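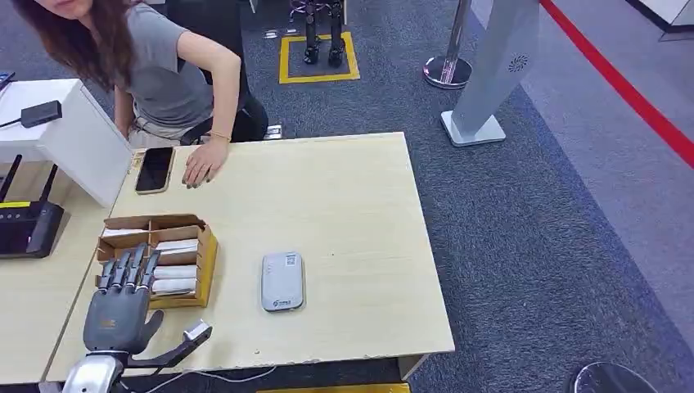 Ramil Manalo objected that a build slot was a delivery date in every contract he had ever signed, and that if Corivmont now held a different view it could put that view in writing. He said it at normal volume. Then he waited on the line.

Rūta Laur had the order file open. It covered 13 Sterneo vans, long wheelbase, high roof, with the second battery and the rear heater. The build slot was week 22. The vans had been built in week 22. They had been driven off the end of the line at Stirnedier, parked in the east compound, and given status code 6, which meant complete except for one part.

"They exist," she said. "I can give you the chassis numbers."

"I have the chassis numbers. I'm paying insurance on the chassis numbers."

She wrote that down. It should not have been possible. Insurance was triggered by registration, and registration was triggered by release, and a van with code 6 could not be released. She asked him to send the policy schedule. He said he had sent it in August, and again to the general address, and he would send it a third time if that helped.

The missing part was the rear door control module. It was made by Ozoliņš, in one plant, on one line, and it held a chip that the plant could no longer get in quantity. Without the module the rear doors could be opened and closed by hand, but the dash would not show whether they were closed, and the van would not go above walking speed. The limit was in the software. Engineering had been asked to lift it. Engineering had replied that the limit was part of the type approval and had attached the approval.

So the vans stood. Rūta's job was to tell customers how long. She had a table for it, updated each morning from the supplier feed, and she read from the table. She did not add to it. New people in the department added to it, usually the word "hopefully," and were asked to stop.

The policy schedule arrived while she was eating lunch. It listed ten of the vans as standing stock, which was correct, and three as in use. The start date for the three was 1 February 2021. She looked up the three chassis numbers and found code 6 on each. She looked up the compound record and found a bay number on each. Then she opened the gate log, which she had rights to view but had never needed, and searched for the first one.

The van had gone out through gate two and had not come back.

She searched for the second and third. They had gone out the same day, a few minutes apart, under a movement order for brake testing. The order had a cost center on it. The cost center belonged to the door group.

She called the door group. The man who answered was polite and spoke slowly. He said yes, those were theirs. They had needed vans with no module in order to test a replacement module, and there had been plenty of vans with no module. He had understood them to be unsold.

"They were sold," she said.

"They weren't marked as sold."

"Code 6 isn't a sales code. It tells you about the build."

He said he could see that now. He asked whether she wanted them back, because one had been cut. She asked where. He said across the rear frame, both sides, for the latch loads. The other two were whole and had around 50 hours of door cycles on them. The replacement module worked. It used a different chip, an older and larger one, and it needed a new bracket. The bracket drawing had been with purchasing since before the summer shutdown, waiting for a part number.

"Why doesn't it have a part number?"

"Ozoliņš has to accept the change. They say it's our change. We say it's theirs, as it's their chip that ran out. Whoever accepts it pays for the bracket."

She asked what the bracket cost. He told her. It was less than one day of parking for the east compound.

She typed this up as a deviation report, form and all. Under *cause* she wrote that no party had accepted the change. Under *effect* she wrote that one customer vehicle had been destroyed in test and two had been worn. Under *proposed action* there was space for two lines. She wrote that Corivmont should accept the change and recover the cost later, and that the cut van should be rebuilt as a new order with the original priority. The form asked for an owner. The field would not take a department, only a person, so she entered herself.

It was past five when she called Manalo back. She read him the table first, as the procedure required. The table said no date. Then she told him about the three vans, in order, with the bay numbers and the gate times.

He did not speak for a while.

"Which one did they cut?"

She gave him the last four digits.

"That one had the tow bar," he said. "Was the tow bar kept?"

She said she did not know and would find out. He asked her to put that in writing too, with the rest of it, and to copy the insurer. She opened a new message and asked him to spell the insurer's name.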